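3.2 Arrangement of Items in Compact Refrigerators

The second part of the study looked at how people place drinks and jars in a refrigerator too small to hold most bottles upright. Household storage guides tend to assume a full-size appliance with several shelves. Earlier work by Villanueva and Slaoui treated the small refrigerator as a reduced version of the large one, but our records from the Leltwood site suggest that the limits are of a different kind. Height is the main one. A single rack divides the interior, and a bottle that is too tall for the space above it must be laid on its side or moved to the door.

We reviewed 275 loading sessions, each limited to 30 minutes. Layouts were coded by position (rack, lower compartment, door shelf) and by orientation. Two coders, Fajardo and Ahuja, worked separately and settled differences by discussion. In some 40 sessions the layout was changed at least once before the door was closed – most often to make room for a can.

Figure 3 shows a mixed layout, with bottles lying on the wire rack and small jars kept below it.
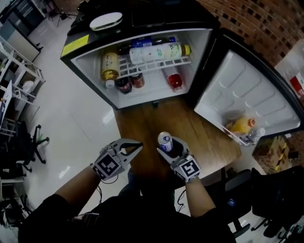

Figure 3. Open mini fridge on a wooden tabletop, with two bottles lying on the rack, two dark glass jars below, and an orange juice bottle in the door shelf.

Layouts of this type were coded as "mixed orientation" and are compared with upright-only layouts in Section 3.3.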